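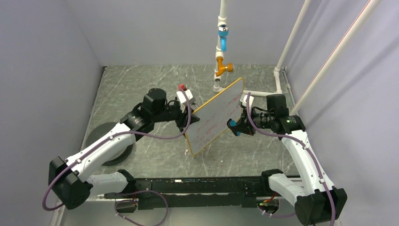 FOVESHAM, Jun 21, 2026 – The Brurano Center will open its doors this July for Moon Songs, a summer program of group singing for grown-ups who think they can't sing. Registration is open now, and we couldn't be happier to bring it back!

The program runs for seven weeks, with 40 places in each group. Singers learn by ear, so there is no sheet music to read and no audition to worry about (humming along is fine for the first night).

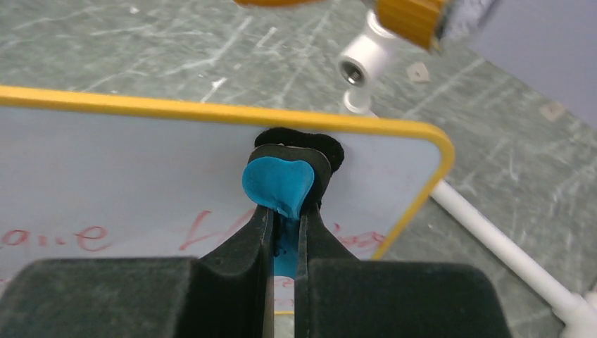

A small turquoise-blue piece with a rounded shape and a soft, irregular edge.

Last summer's songs came mostly from the river towns, and this year we are adding lullabies, work songs and a couple of rounds that are a real thrill once all the parts come in.
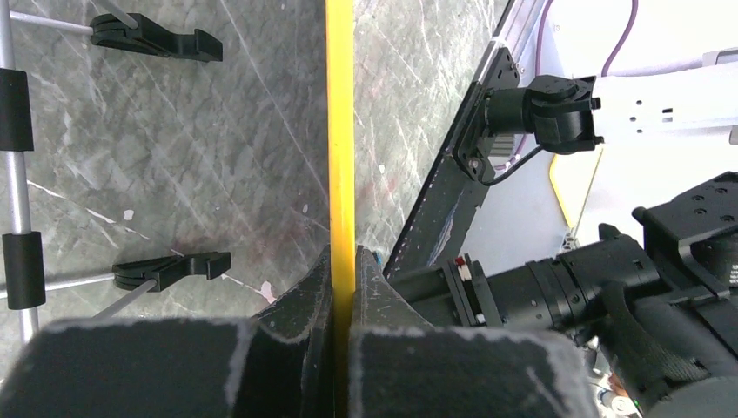
Both groups will join up for a free closing concert at Telville Hall, which seats 200. Doors open one hour before the singing starts – bring a cushion, as the benches are hard.

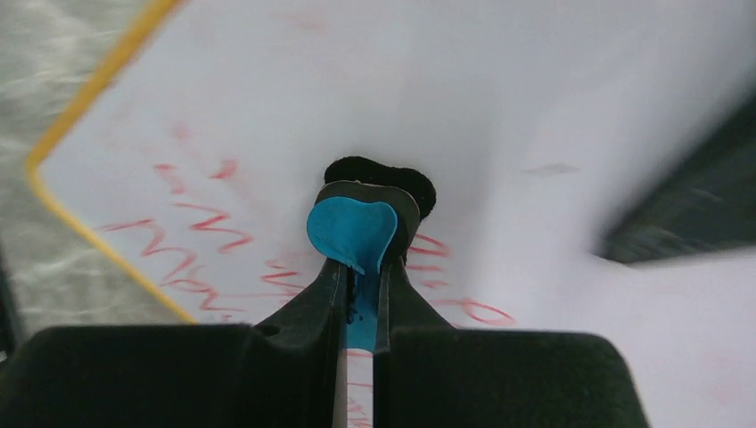 One returning singer wrote to us that the rounds were what finally got her to sing out loud, and asked for more of them.

Sign up at the Brurano Center front desk. Evening and morning groups are available.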